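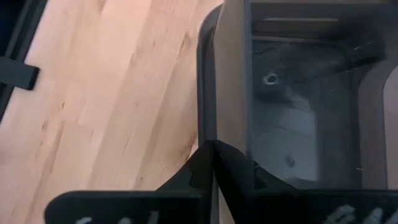 Okay so I promised myself I'd finish chapter nine before the end of August and it is now September 4, 2019 and chapter nine is one sentence long. It's a good sentence though!

The sentence has a ferry in it. I don't know where the ferry is going. Neither does the woman on it, which I keep telling myself is a theme.

My daily target is 300 words. Yesterday I wrote 23 and then spent the whole arvo renaming the town. It was Garcia for two years, then I decided it needed to sound colder, so now it's Fodau. Then I had to go back and change every single mention (find and replace also got the neighbour, Mrs Garcia, so she was Mrs Fodau for a bit and I sort of liked her better).

Someone asked what I write in. I used Skastero for the first draft and loved the little index cards, but I'd spend so long colouring them in that no writing happened. Back to a plain old document now, one giant file, terrifying to scroll.

Been rereading Pascal Vogler's newsletter on getting stuck. His advice is to write the scene you're most looking forward to and forget the order. Tried it. Wrote the funeral. Had a lovely time, cried into a lamington, and now two characters who need to be in chapter nine are dead.

Yes I know I can just put it later in the book. I'm telling you how it felt.

Also the Wikon short story comp closes soon and I have half a thing about a lifesaver who can't stand the beach. Anyone else entering? I can never tell if a comp is a nice break from the novel or me running away from it – probably both.

To the person who replied "just write badly" – mate, I am! That's the 23 words!

Small update: the ferry has broken down. She's stuck on it with her ex-husband's brother and an esky full of prawns, and they've started arguing about a caravan. No idea where the caravan came from but they both seem very sure about it.

Kettle's on, phone's going in the other room. If I'm back on here before dinner somebody please tell me off.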